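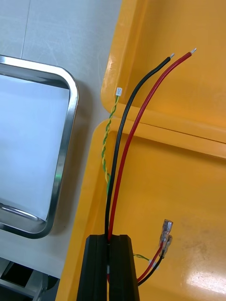

From: Oskari Koskela
To: Mudport small parts list
Subject: Re: Sorting table, bins or drawers?

Dear all,

Gwenaël Deschamps wrote in March:

> Hello everybody,
> I have opened the boxes which came from Anesville and I am a little lost.
> By the packing list it is 1,302 pieces, wires and boards together, and in
> many boxes they are in one heap. My drawers are too small for the wires,
> and when I close a drawer something always catches.
> Oskari, I remember you changed from drawers to open bins at Witmont. Are
> you still content with it? Which things do you put together, and what do
> you have in the middle of the table?
> Also, do you leave the red and black leads in pairs or do you separate them?
> Thank you in advance,
> Gwenaël

I am sorry that my answer is so slow. I wanted to finish our own boxes first, and we had 2,045 pieces, so it took most of the spring.

Yes, I am still content with the bins. They are the yellow plastic ones, shallow, with rounded corners and a thick rim. I bought them from Rantala, who also sell a grey one, but on the grey floor I could not find a black wire in the evening. On yellow you see it at once. The only thing I do not like is the shine. If the lamp is directly over the table, you get a white spot on the floor of the bin, and small silver parts like to hide in it. I moved my lamp to the side and it is better now.

We use four bins, two on the left and two on the right, and a flat steel tray between them. The bins in each pair stand close together so that nothing can fall into a gap. 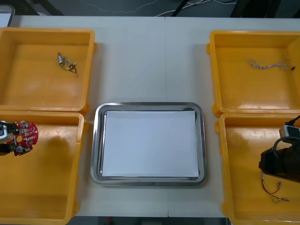 The table at Witmont: yellow bins left and right, steel tray with paper in the middle, round red board at the lower left.

You asked which things go together. We do it in this order:

1. Boards first. The round red ones go in the lower left bin, one layer only. I hold a board by its edge and never press on the components. If a board has a damaged part, it gets a paper flag and goes back to its box.

2. Small parts with short leads go in the upper left bin. I do not try to straighten the leads at this stage. Bent is not broken, and you lose an hour with it.

3. Twisted and braided wires go on the right side, laid out along the bin and not rolled up. When I rolled them, the connectors of one harness went into the loops of the next one, and then you have a knot with ten ends.

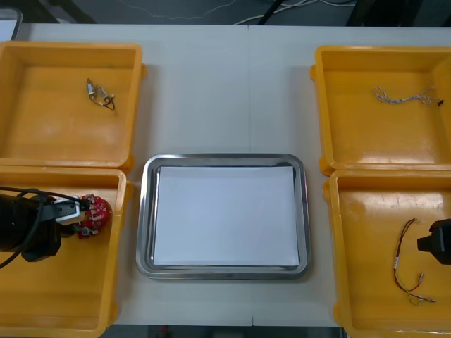
4. Red and black leads stay in pairs. This was your last question, and I have changed my opinion about it two times. Now I say: keep the pair, but look at the ends before you put it down. Leads with bare stripped ends are one group and leads with crimped spade terminals are another. If you mix them, you will sort them again later, as I did with 300 pairs.

5. The green and yellow wires get their own group, also when they arrive together with a red and black pair.

6. The steel tray is for doubtful things only. I put a sheet of white paper on the bottom, and when I am not sure about a part, I lay it there and write the question beside it with a pencil. In the evening the paper should be empty again. If it is full of notes, I keep the sheet in the folder and take a new one.

The paper must be a bit smaller than the floor of the tray. My first sheets were too large and stood up at the corners, and the light parts slid down to the rim.

About cleaning, I had a small discussion with Rantala. The floors of the bins get greyish marks after a while, something between dust and scratches. I wrote to ask if I should use a solvent, and they answered that lukewarm water and a soft cloth is enough — and please no kitchen sponge with the green side.

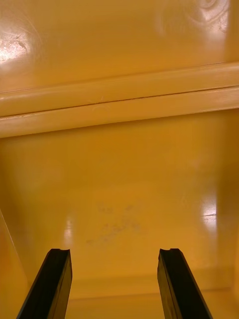 I empty a bin completely before I wipe it, and I leave it upside down on a towel for the night. Some of the marks go away and some stay. The ones that stay do not disturb me, because the parts do not catch on them.

For labels I tried tape on the inside wall, but it came off at the corners. A small card on the table in front of the bin works well enough. We bagged 676 pieces in this way before the summer and I had to open only a few bags again.

Gwenaël, if your table is narrow, you can begin with two bins and the tray, and do the boards on one day and the wires on another. Please write how wide it is and I will measure my bins for you. I have the outside measure somewhere, but I would like to check it again — the rim is wider than one thinks.

Does somebody on the list have a good way to keep short leads with spade terminals flat in a bag? Mine always make a hole in the corner.

With kind regards,
Oskari Koskela
Witmont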